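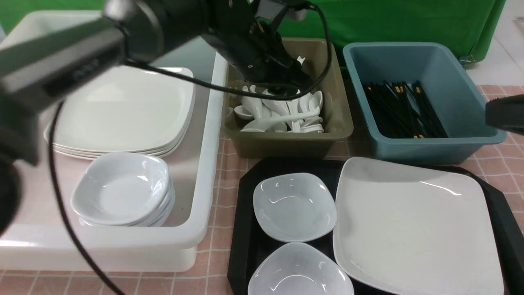
Progress report: assisted tray setting, Clareck central kitchen

Report date: 07/01/2023
Prepared for: Trondeta Working Life Fund
Prepared by: Arvo Saarinen, operations manager, Rautiainen Catering

1. Where the project stands

The project covers the tray-setting station at our Clareck kitchen, where clean tableware is put on serving trays before the food is portioned. It is the most repetitive job in the building and the one that brings in the most complaints about sore wrists and shoulders. The grant pays for a two-armed robot station, staff training time, and a review of how the work changes for the people who do it.

The station is installed and runs on a practice table next to the main line. It works from open bins and stacks, the same way our staff do. The tableware at the practice table is the square white plates and small square bowls, white soup spoons, black chopsticks and the black trays. No trays set by the robot have gone out to customers yet. We planned to start that in this period and are behind on it, for reasons given in section 3.

2. Work done in this period

All 6 people on the tray-setting rota have had their introduction to the station. Each spent 2 shifts at the practice table, paid at the normal rate, with a replacement on the main line. They learned to start and stop the arms, clear a dropped item, refill the bins and call for help. Trostano, the supplier, ran the first sessions. After that our own shift leads took over.

Three of the six have asked to go further and are now training as station operators. Operators load the tableware, choose the tray layout, check finished trays and write up faults. We have drafted a job description for the role and sent it to the shop steward. Pay for the role has not been agreed.

The fault log is kept on paper at the table. We tried a tablet first, but people take their gloves off to use it and have to wash and change gloves before going back to work. Paper with a pencil on a string has been quicker.

3. Problems and delays

Spoons are the hardest item. They lie in the bin at all angles and hook into each other, and the gripper sometimes comes up with two or with none. Staff pick spoons by feel and had never thought of it as a skill. Trostano has changed the approach angle and wants to try a shallower bin. We have also asked whether spoons could be laid in one direction when they come out of the dishwasher, but the dishroom team pointed out, correctly, that this only moves the repetitive work to them. We have dropped that idea.

Stacked bowls are the second problem. They nest closely and the top one does not always separate cleanly. Plates give less trouble as long as the stack is kept low.

The cables on the arms hang over part of the table. Staff raised this during training because they have to reach past them when refilling. Trostano will reroute them before the station moves to the main line. Until then, refilling is done only with the arms stopped.

4. What staff have told us

We held 3 short meetings, one per shift, without the supplier present. The main points were:

Hours. Staff wanted to know if anyone would lose shifts. Our commitment in the application stands: no reduction in contracted hours during the project. We were asked what happens after it ends and could not give a full answer. People want this in writing, and we think they are right to.

Pace. The robot is slower than an experienced person. Some were relieved by this, others worried that the missing trays would be added to their load. We have agreed that the main line target will not go up to make up for it.

Company. Tray setting is done in pairs and people talk while they work. An operator alone at the station loses that. The night shift brought it up first, and the others agreed. We are looking at placing the station across from the portioning table - it costs some floor space but keeps people within speaking distance.

Physical strain. It is too early to report any change. The occupational nurse has taken starting interviews with all six and will repeat them later.

5. Next period

Trostano will reroute the cables and supply the shallower spoon bin. Once both are in place we will run a supervised trial of up to 100 trays per shift, every one checked by an operator before it leaves the station. We expect to begin in September.

The written statement on hours after the project will go to staff before the trial starts. The pay question for operators should also be settled by then. If it is not, we will delay the trial and inform the fund.

6. Budget

Equipment spending is as planned. Training is over budget on replacement staff, and the tablet we no longer use was a small unplanned cost. We ask the fund to approve moving the unspent travel money to training. The amounts are in the attached sheet.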